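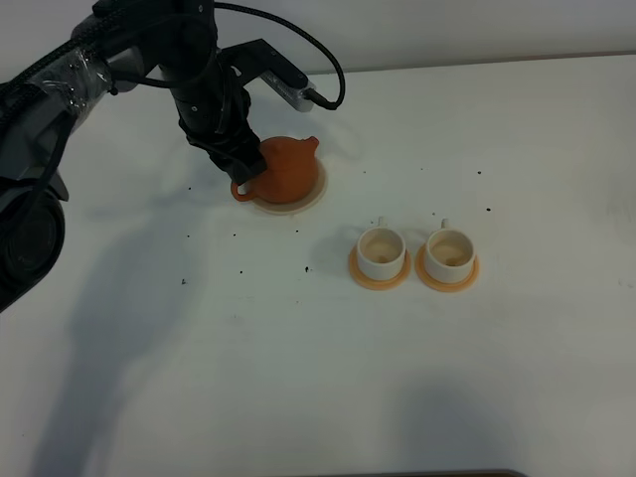
An orange teapot and a white tabletop.

Why teapots drip, and what a buyer can do about it

Allden supplies tableware to hotels, cafes and residential homes, and keeps a small test room behind its warehouse in Lallanard. The technical buyer there has spent most of a working life deciding which pots go into the catalog and which go back to the factory. We spoke in February, in the hour before the afternoon deliveries, and started with the complaint the company hears most.

"It drips," the buyer said. "That is nearly the whole of the correspondence. We get the odd letter on handles and lids, but the rest is dripping, and people tend to think it's a fault in the one pot they have. Usually every pot from that mold does the same."

The cause is well understood. When tea leaves the spout at full flow it has enough speed to separate from the lip. As the pot is tipped back the flow slows, and the liquid begins to cling to the outside of the spout and run down it. How early that happens depends on the shape of the lip, the angle of the spout at its end and how readily the surface wets.

"A thin lip with a sharp lower edge is what you want. The liquid has to turn a tight corner to get onto the outside, and it mostly won't. A fat, rounded lip lets it walk straight round. Glaze makes this worse. It pools at the edge in the kiln and softens whatever the mold maker put there, so you can have a good drawing and a bad pot."

For this reason the company looks at production pieces only. Samples sent ahead of an order are often finished by hand, with the lip wiped back before firing, and the buyer does not consider them evidence of anything.

The test itself is plain. A pot is filled to its working level with water, poured into a cup of 200 ml, righted at a normal speed and held over a sheet of blotting paper. The sheet is weighed before and after. This is repeated until the pot is empty, with the level noted each time, as many pots behave well when full and badly when nearly done.

"The last cup is the bad one. The pot is tipped right over by then and the flow is weak. A waiter pours the first cup and the customer pours the last, so the customer gets the puddle and the waiter never sees it."

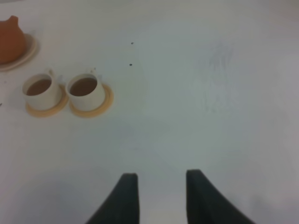
Flow rate is measured in the same session. A pot that pours too slowly spends longer in the range where clinging occurs, and the usual culprit is the strainer, the group of holes pierced where the spout meets the body. If the total area of the holes is smaller than the narrowest section of the spout, the strainer is controlling the pour. Leaves then block part of it and the flow drops again.

"I ask the factory for the hole diameter and the count, and I check them after glazing, because glaze closes holes too. Henare had a round pot in its range that I liked very much. On the drawing the strainer was generous. On the shelf a third of it was shut. They changed the piercing tool and it's been fine ever since, and we still sell it."

The lid comes next. Air has to enter the body as tea leaves it, through a vent in the lid or through the gap around the rim. If neither is adequate, the flow pulses. The buyer regards a pulsing pot as worse than a slow one, as each pulse carries the stream through the clinging range and out again. A vent that has glazed over can be opened with a fine drill, although the company prefers to reject the lid.

Lids are also tested for retention. The pot is tilted until the last of the water has gone, with no hand on the lid, and the lid should stay where it is. Some designs use a lug that passes through a notch and is then turned. Others rely on a deep flange. The buyer prefers the flange, on the grounds that staff do not turn lids.
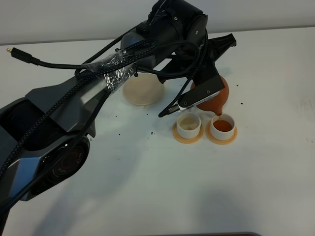
Heat was the one subject on which our views differed. I had assumed that a heavy pot keeps tea hotter. The buyer's position is that a heavy pot, filled without warming, takes more heat out of the water at the start, and that in a busy dining room pots are seldom warmed.

"If you rinse it with hot water first, heavy is fine and probably better. If you take it cold off a shelf, you lose a good part of the temperature in the first minute, while the leaf is trying to brew. I'd sooner sell a lighter pot to a place that I know won't rinse it."

I put it to the buyer that lighter pots break sooner. The answer was that body weight has less to do with breakage than spout position does. A spout that stands out past the widest part of the body is the first thing to meet the side of the dishwasher rack. Allden keeps returns from its hotel accounts and sorts them by the place of damage, and spout tips fill the largest bin. Lids fill the next. Handles rarely come back – when a handle fails the whole pot tends to go with it, and the pieces are swept up on site.

This leads to a conflict in the design. The thin, sharp lip that pours cleanly is also the lip that chips. A chipped lip pours unpredictably and has to be withdrawn. The compromise the company now asks for is a lip that is thick along the top and sides and undercut only at the bottom, where the liquid leaves.

"Hundesitz does that better than anyone we buy from. It costs more, since someone has to fettle the underside by hand while the clay is leather-hard. We took 1000 of them as a first order and I had to argue for it. On a spreadsheet it's a brown teapot at a higher price than another brown teapot."

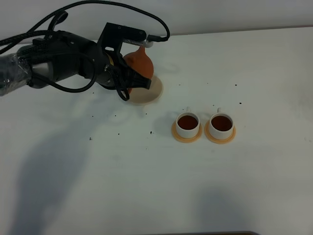 Asked what a cafe owner with no test room should do, the buyer recommended filling the pot with plain water in the showroom and pouring it out a cup at a time, down to the bottom. A supplier who objects to this should be treated with caution. It is also worth running a fingertip under the lip. If an edge can be felt, the pot has a chance.

For pots already in service there are limited remedies. Butter on the underside of the spout does work for a short while, by making the surface harder to wet, and it comes off in the first wash. Clip-on drip catchers work by absorbing the drip and need washing themselves. Pouring faster and righting the pot sharply helps with any spout.

"Most people pour timidly when the cup is close to full," the buyer said. "Use a bigger cup, or fill it less."

The next job on the bench was a set of stacking pots for residential homes, with the handle set above the lid. The balance was good when full and poor when half empty, and the report to the factory had been started. The buyer expected it to run to 2 pages.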